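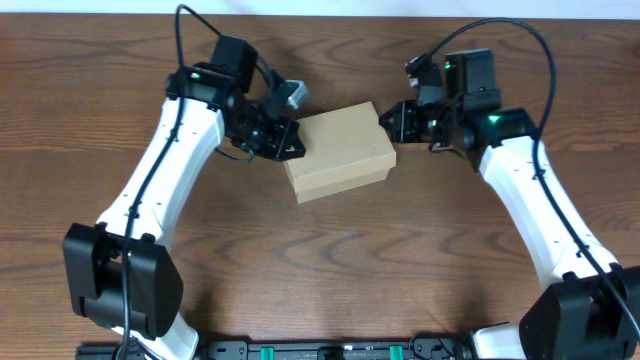
Honumley Small Cardboard Boxes

I started stocking these because I was tired of mailing tiny orders in boxes three sizes too big. You know how it goes - one pair of earrings, half a yard of paper stuffing, and postage that makes your eyes water! So I asked Tokgöz, who already make our mailers, for something little, and this is the one I kept.

It comes flat and you fold it up yourself, no tape needed for the bottom. My first few were pretty crooked (go slow on the corners and crease every line before you start tucking). After that I got quick, and now I do a stack in the evening while dinner's in the oven.

I use them for soap, buttons, spare keys and the odd cookie. They're not meant for anything heavy, so please don't send a candle jar in one without an outer box.

Sold in packs of 50. Shops can order a case of 2,000, shipped from our Avcombe store room. Cases take a bit longer, and the February batch is all gone, so drop me a line before you plan around one.

Item number 362. Plain only for now - printed lids are on my list.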